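Julden Sorting Data Collection: Progress Report, Second Period
Prepared for Tan by Úna Ó Súilleabháin, Nusidham site

1. Status

Collection on the two-arm bin task is on schedule. The target for this period was 900 accepted episodes by the end of June. The remaining 300 are planned for the next four weeks at the current rate. No change to the budget is requested.

2. Task setup

Each station has a white table with a blue bin, a red bin and a larger clear bin. Operators drive both arms by teleoperation, and either arm may take an item. Cylindrical items are used throughout this period, in light blue and in black. 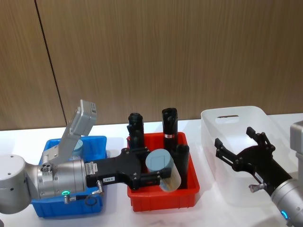

Page last changed: Saturday, 16:40, by K. Sombatkul

Start positions inside the red bin are varied by hand between episodes. Bin positions are held fixed until the first training run is complete. Sihan Feng has asked that items be stood upright at the start, and the operator sheet now says so.

3. Rejected episodes

Review removed 41 episodes. The main causes were dropped frames on the wrist cameras and operators pausing too long over a grasp. A smaller group was labeled with the wrong arm. Verena Lüthi corrected the labels where the recording was otherwise usable, and those episodes are not included in the count.

The soft black items remain the harder class. Operators report that closing the gripper too high folds the top over and the item slips during the lift. We now record grasp height as a separate field so that Flalthorpe can filter on it. 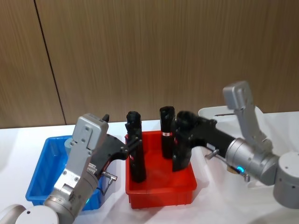 Figure 2. Both arms at the red bin, right gripper closed on a black item.

Episodes with both arms over the same bin take longer to record and were under-represented in the first period. The share has been raised. Arm-to-arm clearance is checked in software, and the limit was relaxed slightly after Teresa Bastos reviewed the stop logs.

4. Next period

Complete the remaining episodes. Deliver the cleaned set to Flalthorpe with the revised label schema. Begin a small set with the bins exchanged left to right, subject to the result of the first training run.

Open item: replacement gripper pads are on order and no delivery date has been confirmed.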